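Cleaning the karaoke microphones

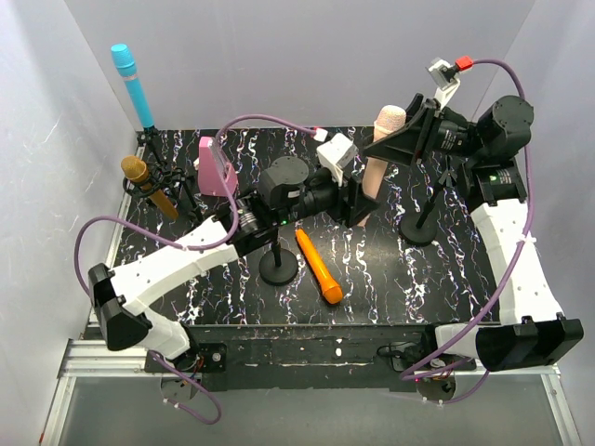
How often does a handheld microphone need to be cleaned?

Wipe it after every evening of use, and take the head apart for a proper wash once a month or so if several people are singing into it. If it's only you, every couple of months is enough.

I started paying attention to this in December, when we had the family over and the microphones went around the living room for most of the night. The next morning I picked one up to put it away and it smelled like onion dip and lipstick. I had owned it for two years and had never done more than rub it on my sleeve.

We have a Verkano set, which is a speaker and two wireless microphones. I paid $239 for it at a store in Tarbridge that has since closed. The microphones unscrew at the head, and a lot of handheld ones do. If yours has no seam under the head, don't force it. Check the booklet first, and if the head doesn't come off, stick to wiping the outside.

What I use:

A soft toothbrush that is used for nothing else
A small bowl
Dish soap, the plain kind
70 percent rubbing alcohol
Two lint-free cloths (old T-shirt is fine)
Cotton swabs

Turn the microphone off and take the batteries out before anything else. I once skipped this and unscrewed the head with the speaker still on, and the noise sent the cat under the couch until dinner.

Hold the microphone upside down when you unscrew the head. The dust and crumbs fall out onto the table that way and stay off the part underneath that picks up the sound. Set the body aside, standing up in a mug or lying on a towel, somewhere it won't roll. Ours roll. The handle is narrower at one end and they go in a circle and off the counter.

Inside the head there is usually a piece of thin foam. Pull it out gently with your fingers. Ours were gray, and I had assumed they came that way. They did not. Wash the foam in warm water with one drop of soap, squeeze it, rinse it until the water is clear, and squeeze it again in a cloth. Don't wring it, it tears.

The metal head can soak in the same bowl for 8 minutes or so. Then go over it with the toothbrush in small circles, outside and inside. Lipstick takes the longest. Rinse and shake it hard over the sink.

Then comes the drying, and I'd give it a whole night. Foam that feels dry on the outside can still be damp in the middle, and you don't want that sitting over the electronics. I leave everything on a cooling rack in the laundry room, which stays at 68 degrees, and put it back together at breakfast. I don't use a hair dryer. I tried it on the first foam and it went stiff on one side.

For the handle, put a little alcohol on a cloth and wipe from the head end down. Put it on the cloth, never straight on the microphone. Go around the switch with a cotton swab. If your microphone has a colored finish, try a spot near the bottom first. Mine was fine, but I have an older Srour microphone from my college apartment and the alcohol took the shine off it right away. That one gets a damp cloth now and nothing else.

The batteries stay out if the set won't be used for a few weeks. I ruined a remote control by leaving old ones in, so I check these when I think of it.

For storage I had been throwing both microphones in the drawer with the cables, where they got dented and picked up fuzz. Now each one has its own cotton bag and they lie side by side in a Genuvberg box with a lid that fits on the shelf under the TV. The charging cord for the speaker goes in the same box, coiled and held with a twist tie. Before this I was looking for that cord every time.

You can also buy throwaway covers that slip over the head. We used them when my sister's kids had colds, and they worked fine, though everybody sounded a bit farther away. I keep a few in the box for parties.

Replacement foams are cheap. I bought a pack after the hair dryer business and still have most of them. Measure the inside of the head before you order, the first ones I got were too big and I had to trim them with nail scissors.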